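Porna says its robot can fold laundry. Read the fine print

The robotics firm Porna put out results in October for a folding method it calls Morkier, and the headline number is a good one. Out of 190 attempts on T-shirts, the two-armed robot turned in a fold the company was happy with on all but 11.

That would be a big step. Cloth is hard for robots. A box keeps its shape when you pick it up, and a shirt doesn't. Morkier is supposed to get past this by learning from people: operators steered the arms through 3000 folds, and the software was trained to choose its next move from what its cameras pick up.

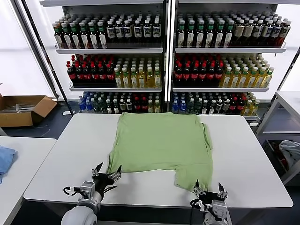
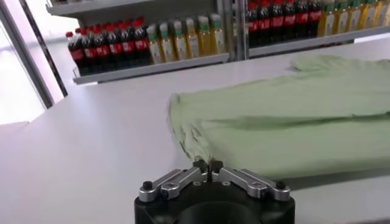
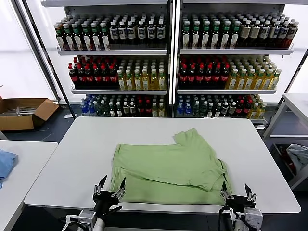
A light green shirt on the white work table during folding work with Morkier.

The trouble starts with what counts as a fold. Porna's own scoring sheet passes any shirt that ends up as "a compact rectangle." It says nothing about wrinkles, or whether the sleeves are tucked in evenly. A parent with a full basket might set the bar there too, but a clothing store would not.

Then there is the matter of how each run begins. In the scored tests, every shirt was laid out on the table by a person first. Pulling one shirt out of a tangled pile and finding the sleeves is the part that has beaten most earlier systems, and Porna left it out of the count. The company says it will report on piles later - it gave no date.

Yasaman Rezaei, an engineer who has tested handling systems for warehouses, read the report and was not moved. "I'd like to see it fail more," she said. "They used 7 shirts, all of them short-sleeved. Give it a hooded sweatshirt and then show me the number."

She also wants to know how long a fold takes. The report lists no times at all, an odd gap for a method being pitched to hotels and laundries. A rival system from Nazari was slower than hand folding when it was shown, and its makers at least said so.

Porna says it plans to share its training data with outside labs. Until one of them runs the same test on its own shirts, the score is the company's word.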